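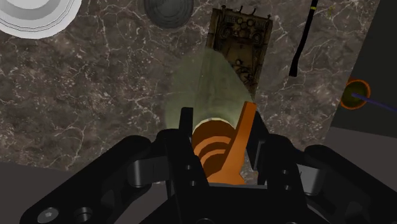

Edeck Bench: open day sessions and what you'll be driving

Filed under: Simulation > Manipulation > Demos and open days

Edeck Bench is the rehearsal table for people who would like to find out what their pick-and-place code does before it does it to a real kitchen. You get a simulated arm and gripper, a benchtop, and a library of 2,521 household and workshop objects to scatter over it. The software is made at Josbridge, one floor above a very good bakery, and three times a year we open the doors and let visitors have a go at the controls.

The next open day is in May. Doors at 10 am, last session at 3 pm, and parking is whatever you can get.

What happens on the day

You sit down at one of the driving stations, choose a table, and pick things up. That's the whole pitch. Most people arrive wanting the plate and spend their half hour on the bottle -- it has a screw cap, it's tall, and everyone is quite sure they can do it first go. We keep a box of tissues at station two.

Sneha Bisht runs the morning sessions. She wrote most of the contact solver and will tell you more about friction than you came for. If you have your own controller, bring it on a laptop and she'll help you hook it up during the lunch break, provided lunch is also made available to her.

In the afternoon we hand over to the scripted demo, where the arm does its own driving and you get to criticise. The current script is the marble table: bottle by its orange cap, up off the surface, with a toy tank, a bowl, a plate and a kitchen knife for company. We chose the marble because veined stone is a nuisance for vision systems, and because the colour was already in the library. 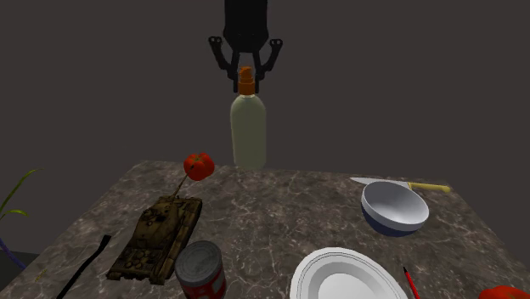

Can I bring my own objects to the open day?

Send us the mesh files a week ahead and we'll have them loaded at a station when you arrive. Files handed over on the morning go in the queue, and the queue generally outlives the sandwiches.

What's in the box

There's no box, but the licence covers:

- the Bench simulator, for Windows and Linux
- the full object library, with masses and surface settings you can edit
- 100 ready-made tasks, graded from "cup" to "please don't"
- the Sengar gripper model, two fingers, in black (also available in black)
- a replay viewer, so you can go back to the moment it all went wrong and look at it from underneath
- email support from the people who wrote it, which they're mostly cheerful about

Camera views can be put wherever you like. The one over the gripper's shoulder is the favourite on open days, as it lets you watch the fingers close. The one from across the table is better for working out where everything else is, and what you're about to put an elbow through. We'd suggest having both up.

The fiddly bits

Cluttered tables are slower. A bench with a handful of objects runs comfortably in real time on an ordinary desktop; fill it to the edges and you'll want a decent graphics card or a book. Clear and milky plastics render properly from version 122 onward, so if you're still on an older build and your bottles look like candles, that'll be why.

The older Drededico gripper model still loads, but we stopped tuning it last winter and its grip on anything round is best described as hopeful. Projects that depend on it should be moved to Sengar when you've got a quiet afternoon. The import wizard does most of it and swears at you for the rest.

Price and booking

A single-seat licence is $2,000 for the year. Teaching labs should write to us before paying that. Open day sessions are free and go for half an hour each; book through the visits page and put down whether you want a driving station or just a chair. Chairs are padded. Driving stations are next to the window and get the smell of the bakery from 11 am.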